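Tapley Growers' Support Project
Progress report to the Vimness Fund, second half
Prepared by Yee-man Ng

14 shares | 3 comments

We are so pleased with where the farms are right now! When we wrote to you in the spring, the grain growers around Tapley were still selling almost everything to a single buyer at harvest, when prices are at their lowest. Your grant went into shared storage at Bromness, and the bins were ready before the first combines rolled.

Of the 96 farms in the district, 71 have signed storage agreements. Together they put 3690 tons of wheat and barley into the bins, and most of it is still there, waiting on the winter market. Barry Hartley has been running the grading shed and has trained two younger growers to do moisture tests with him.
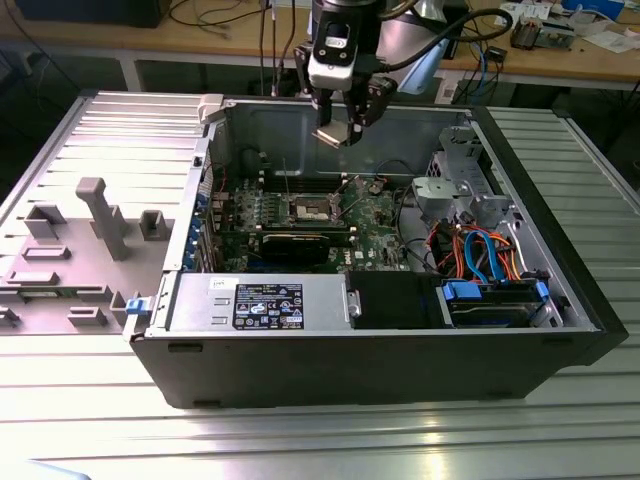
The bookkeeping classes filled up faster than we planned for. Growers wanted to know what an acre of barley really costs them once fuel, seed and loan interest are counted, and several have already changed their rotation for next year - more peas, less barley on the poor ground. We added a Monday evening group at Atlow for people who can't get away in the daytime.

Two things are behind. The truck scale needs a new approach ramp before it can be certified, and the contractor can't start until November. The joint fertilizer order is also short: we need 70 farms in to get the bulk rate, and the late planters haven't committed yet. Barry is calling them this week.

Spending is within budget on every line except freight. A revised freight estimate will come with the next claim.

2 likes | Share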